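Greifplatz Arau

Der Greifplatz Arau ist ein Roboterarbeitsplatz der Firma Wivitex am Standort Kumau, in Betrieb seit März. An ihm üben Greifarme das Aufnehmen ungleich geformter Ware - eine erstaunlich knifflige Aufgabe!

Arbeitsalltag

Die 29 Beschäftigten der Sortierung wechseln seither zwischen Handarbeit und Anlagenbetreuung. Neu ist vor allem das Einlernen der Arme, für viele der schönste Teil der Schicht.
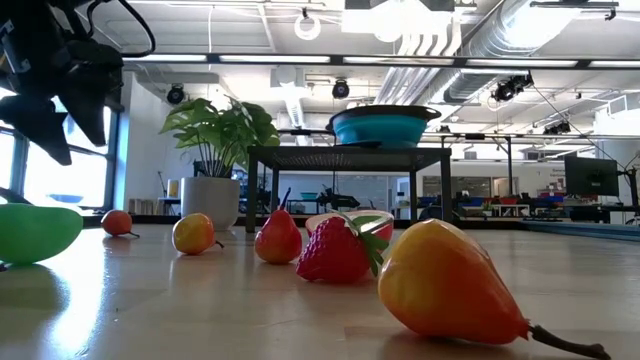 Spielzeugobst auf dem Holztisch

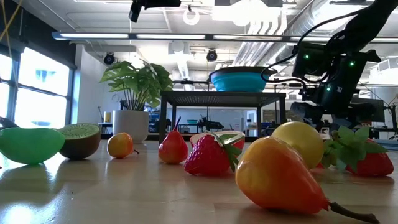 Siehe auch

Greifsystem Alvarado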